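Lesezeit: 4 Minuten

Gelbe Schalen, ein Blech und die Frage der Ordnung

Die Kleinteilkommissionierung gilt in vielen Betrieben als Nebensache. Über Prüfstände, Lötstationen und Messmittel wird ausführlich beraten, die Behälter dagegen, in denen Motoren und Platinen bis zur Montage liegen, werden häufig nebenbei beschafft und noch häufiger zweckentfremdet. Diese Geringschätzung ist nach Auffassung des Verfassers ein Fehler. Ein Arbeitsplatz, an dem elektrische Bauteile zu Sätzen zusammengestellt werden, verdient dieselbe Sorgfalt wie die Montage selbst.

Im Werk Sterdale wurde die Bereitstellung im September neu geregelt. Zuvor lagerten Kleinmotoren und Leiterplatten in tiefen Kästen aus dem Bestand der Firma Bonsu, die bis zu 300 Teile aufnahmen. Gegen das Fassungsvermögen war nichts einzuwenden. Wer jedoch einen einzelnen Motor mit angelöteten Leitungen entnehmen wollte, zog regelmäßig zwei weitere mit heraus. Leitungen verhakten sich, Steckverbinder wurden auf Zug belastet, und bei der Endprüfung der Baugruppe Moto fielen in einem Quartal 43 Sätze wegen beschädigter Anschlüsse aus.

Die neue Regelung beruht auf einem einfachen Grundsatz: Am Arbeitstisch liegen wenige Teile, nach Art getrennt, in Schalen, deren Inhalt sich mit einem Blick erfassen lässt. Der Nachschub verbleibt im Regal. Zusammengestellt wird in der Mitte des Tisches, auf einem Blech aus Edelstahl, das sich farblich deutlich von den Vorratsschalen abhebt. Verwechslungen zwischen Vorrat und fertigem Satz sind damit weitgehend ausgeschlossen.

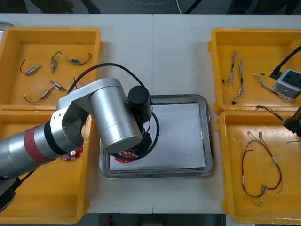
Vier gelbe Schalen, das Edelstahlblech dazwischen.

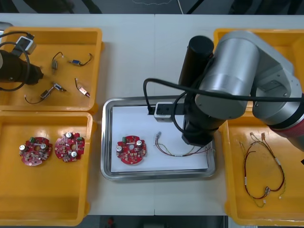

Brarnomico wandte gegen diese Anordnung ein, sie verlagere die Arbeit lediglich, denn wer nur eine Handvoll Teile am Tisch vorhalte, müsse umso öfter zum Regal gehen, und bei 30 Sätzen je Schicht summierten sich die Wege. Auch sei der Verlust an Stellfläche nicht zu unterschätzen; vier Schalen und ein Blech belegten einen Tisch, an dem früher zwei Arbeitsgänge Platz gefunden hätten.

Der Einwand ist ernst zu nehmen. Die Wege nehmen tatsächlich zu, und es wäre unredlich, dies in einer Kostenbetrachtung zu verschweigen. Er setzt allerdings voraus, dass die Zeit am Regal verloren sei, während die Zeit, die mit dem Entwirren von Leitungen vergeht, in keiner Aufstellung erscheint. Bei der Erhebung vor der Umstellung entfielen in Sterdale 17 Minuten je Schicht allein auf das Trennen verhakter Anschlüsse. Diese Minuten waren zuvor nie erfasst worden; sie galten als Teil des Greifens.

Zur Stellfläche ist anzumerken, dass die frühere Doppelbelegung des Tisches ihrerseits Fehler begünstigte. Platinen mit aufragenden Kondensatoren dürfen weder gestapelt noch unter andere Teile geschoben werden. Sie benötigen Fläche, und wer ihnen diese verweigert, bezahlt an anderer Stelle mit abgeknickten Bauelementen. Die flache Schale erzwingt hier eine Disziplin, die keine Arbeitsanweisung in gleicher Weise durchsetzen könnte.

Offen bleibt die Frage der Kennzeichnung. Die einheitliche Farbe der Schalen hat den Vorzug, dass der Tisch ruhig wirkt und Ersatz leicht zu beschaffen ist. Sie verlangt im Gegenzug, dass jede Schale ihren festen Platz behält. Ein Farbwechsel je Bauteilart wurde erwogen und vorläufig verworfen, da die Zahl der Varianten die Zahl der unterscheidbaren Farben bald überstiegen hätte. Ob eine Beschriftung am Rand genügt, sollte vor der nächsten Beschaffung geprüft werden. Bis dahin empfiehlt es sich, die Standorte auf der Tischplatte zu markieren und die Belegung bei jedem Schichtwechsel abzugleichen.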